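Paying people to stay home sick: the economist behind the Prerkudmont sick-pay trial

She starts talking before I've found a pen. The labour economist has spent most of her working life on one question, which is what happens to a town when people who catch something can afford to stay home, and she is plainly delighted that somebody wants to hear it.

"Everyone remembers the border closures," she says. "I remember the warehouse shifts. People were turning up with a cough, and they'd worked out to the dollar what a day off would cost them."

Her answer was a trial in Prerkudmont, where 2378 casual workers were offered paid sick days through a shared fund. Employers paid in by the hour, much as they do for super, and the days followed the worker from job to job. A cleaner with three bosses had one balance. It opened in February and ran for 79 weeks.

The neighbouring centre of Venow kept the old arrangements, so the team had something to measure against. She lights up at this part, and pulls a chart out of her bag to show me (it has been folded so often that the axis labels have gone).

"Look at the second winter! People took more single days and far fewer long stretches. They rested early, they went back, and the person at the next bench didn't get it. I'd hoped for that, but I hadn't expected to see it so clearly." 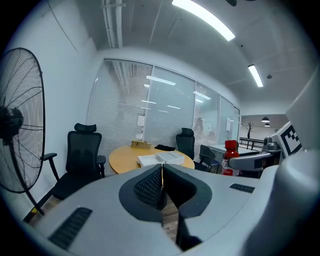

A meeting room with a brown wooden floor.

Not every employer was keen. Of the 69 firms that signed up, 4 pulled out before the first winter, mostly over paperwork. She doesn't blame them. The early forms were dreadful, she says, and one bakery owner rang her at five in the morning to read a page of them aloud. The forms were rewritten that week.

What of the old worry, that people will take days they don't need? Some did, she says cheerfully, and more of them on Fridays. "Salaried people do that too. We just don't hold an inquiry into it."

She is now talking with councils in Dramani and Skakard, where tourism means the workforce swells every summer and empties again by autumn. Seasonal workers are harder to cover, as many leave before they have built up a full day. She wants to give them two days up front and is still working on who should carry the cost.

Does she think the lesson of the pandemic is fading? She thinks about it over the last of her tea.

"In parliament, maybe. Talk to anyone who stacks shelves and they'll tell you exactly what they did when the test came back. They've got very good ideas about it, too. I've filled six notebooks."

The trial's second report is open for public comment until Tue 15 May.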